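Minutes of the Trade and Price Statistics Working Group, February

Present: Keabetswe Shezi (chair), Kagiso Msimang (minutes), representatives of the Zindton and Pimton offices. Nel office joined by phone from 10:20. Apologies from the Skestska desk.

Meeting opened at 10:00.

## 1. Minutes of the previous meeting

Accepted with one correction. In item 4, "import price index" should read "producer price index".

## 2. Producer price survey, response rates

Msimang reported that 1,078 forms were returned for the January round. Returns from food processing were complete. Returns from freight and warehousing were late again, and the freight component was calculated from carried-forward prices. It will be marked provisional in the release.

Zindton asked whether carried-forward prices should be used for a second month running. Shezi said the current rule allows it for up to 3 months, after which the series is suspended. Zindton's view is that this is too long when fuel costs are moving. No change agreed. Zindton to put its case in writing.

## 3. Reweighting of the wholesale basket

The present weights are based on sales values that no longer match the mix of goods handled by wholesalers. Building supplies are overweighted and electrical goods are underweighted. Pimton circulated a draft set of weights before the meeting.

Points raised:

- The draft treats repair parts as a separate group. Nel prefers to keep them inside machinery, as the sample is too thin to publish alone.
- Chain-linking at January is simpler for users than a full back-revision. Agreed.
- Old and new series to run side by side until the June release.
- Seasonal factors will have to be re-estimated. Pimton does not expect the factors for clothing to be stable in the first year.

Shezi asked that the note to users state plainly that growth rates before the link month are unchanged.
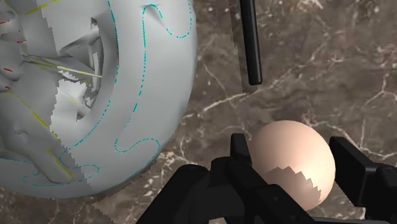 *Fig. 1. Computer rendering: white rounded form with an irregular opening, dotted teal lines and yellow-green line segments.*

## 4. Sample threshold for small firms

Firms with fewer than 80 employees are currently surveyed by rotation. Msimang presented a proposal to extend each firm's stay in the sample from four quarters to six. This would reduce the number of first-time respondents, whose forms carry most of the unit errors (prices per case entered as prices per item, and the reverse).

Nel objected on grounds of respondent burden. Pimton supported the proposal but wants the form shortened at the same time. Two questions on discount terms were named as candidates for removal. Shezi noted that the discount questions feed the transaction price adjustment and cannot be dropped without a replacement source.

Deferred to next meeting. Msimang to circulate the error counts by quarter of entry.

## 5. Low-value consignments

Import consignments with a declared value under 500 are estimated and not itemized. Zindton has found that the estimate uses a fixed ratio set when parcel traffic was much lower. The effect on the monthly balance is small, but it is always in the same direction. Zindton will test a ratio updated each quarter from parcel counts and report back. Published figures stand until then.

## 6. Release timing

The Skestska desk had asked by email for the price release to be moved ahead of the trade release. Not agreed. The trade deflators depend on final prices, and the checking period is already short.

## 7. Actions

- Zindton: written case on carried-forward prices; test of low-value ratio.
- Pimton: revised weights, with repair parts inside machinery.
- Msimang: error counts; reply to Skestska.
- Shezi: draft note to users on the link month.

## 8. Other business

Nel reported that two of its price collectors have no access to the new entry system and are still sending spreadsheets. Msimang to raise with support.

Meeting closed at 11:35.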